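Relatório de projeto: Arrumar a mesa de copos da sala de convívio

Unidade curricular de Organização de Espaços, grupo 9
Residência de estudantes Plurness, Flevusville
Entregue em 26 de novembro de 2023

1. Introdução

O nosso grupo escolheu para este trabalho um problema pequeno, que conhecemos bem porque moramos na residência. Na sala de convívio há uma mesa branca onde ficam os copos de plástico para os jogos e para beber água. Os copos são de duas cores, pretos e azul-esverdeados, e sempre se misturam. Quem quer jogar com os pretos tem de procurar entre os outros, e quem quer beber encontra muitas vezes um copo de jogo.

O objetivo do projeto foi encontrar uma maneira de guardar os copos que qualquer pessoa compreende sem ler um papel comprido. Não quisemos comprar móveis. O orçamento dado pela disciplina foi de 1000 coroas da moeda interna Ongart, que na residência serve para pedir material ao armazém, e gastámos uma parte pequena.

2. Situação no início

Em abril fizemos a primeira observação. Durante duas semanas passámos pela sala depois do jantar e escrevemos num caderno como estava a mesa. Não contámos os copos, só anotámos se a mesa estava livre, meio ocupada ou cheia. Na maior parte das noites estava cheia. Também perguntámos aos moradores onde eles pensam que os copos devem ficar. As respostas foram muito diferentes: no armário, na mesa, ao lado do lava-louça, "onde houver lugar".

Desta parte aprendemos que o armário não é boa solução. Está do outro lado da sala, tem uma porta que fecha mal, e as pessoas cansadas não vão até lá. Por isso decidimos que o lugar dos copos continua a ser a mesa, mas dentro de alguma coisa.

3. Material

Usámos uma caixa branca de plástico, com os cantos arredondados e a borda baixa, pedida ao armazém pelo catálogo Celtow. Escolhemos esta por dois motivos. O primeiro é que se vê logo o que está dentro. O segundo é que se lava com facilidade, e isto é importante porque os copos às vezes chegam com restos de sumo.

Pensámos também numa caixa com divisões interiores, mas a que havia no catálogo era demasiado alta e os copos ficavam escondidos no fundo.

4. Regras que experimentámos

Na primeira versão, cada cor devia ter a sua metade da caixa: os pretos à esquerda, os azul-esverdeados à direita. Colámos uma tira de fita no meio. A fita saiu com a primeira lavagem e não a colámos de novo. Ficámos surpreendidos de ver que, mesmo com fita, muitos moradores deixavam o copo no lugar livre mais perto da mão.

Na segunda versão retirámos a regra das cores e ficou apenas uma: o copo que não está em uso vai para a caixa, de pé. A separação por cor faz-se uma vez por semana, pelo piso que tem a limpeza da sala. Esta regra foi mais fácil de explicar e ninguém nos pediu esclarecimentos.

5. Resultados

Com a segunda versão a mesa melhorou, mas menos do que esperávamos. A caixa é usada, e ao mesmo tempo uma parte dos copos continua a ficar fora dela, principalmente do lado esquerdo, onde as pessoas pousam também outras coisas. Vários copos ficam deitados. Quando um copo está deitado dentro da caixa ocupa mais espaço, e o seguinte já fica na mesa.
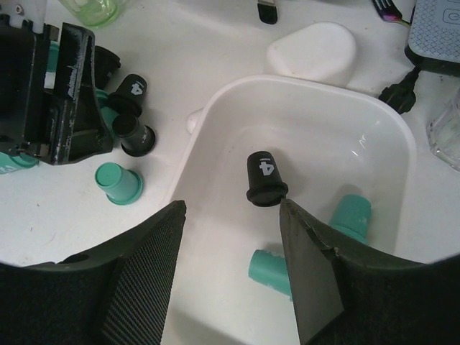

Mostrámos uma versão provisória deste relatório aos moradores e recebemos comentários por escrito. Um deles pede que a caixa vá para o lado esquerdo da mesa, onde os copos já ficam de qualquer maneira, e acrescenta que a palavra "de pé" não chega: é preciso dizer se a abertura fica para cima ou para baixo, porque em casa dele sempre se guardou para baixo, por causa do pó, e na residência cada um faz à sua maneira.

Achámos a observação justa. No nosso texto da regra não dissemos nada sobre a abertura. Discutimos no grupo e não chegámos a acordo completo: para baixo fica mais limpo, mas para cima permite meter um copo dentro do outro e fazer uma pilha.

6. Dificuldades e próximos passos

A maior dificuldade foi o tempo. Tivemos exames a meio da segunda versão e há dias sem anotações no caderno. Também devíamos ter tirado do lado esquerdo da mesa tudo o que não é copo antes de começar, para a comparação ser mais correta.

No próximo semestre queremos mudar a caixa de lugar, como foi pedido, e experimentar uma segunda caixa igual, uma para cada cor e sem fita. O pedido ao armazém já está feito. A regra nova vai dizer "abertura para baixo" durante um mês, e depois perguntamos outra vez aos moradores.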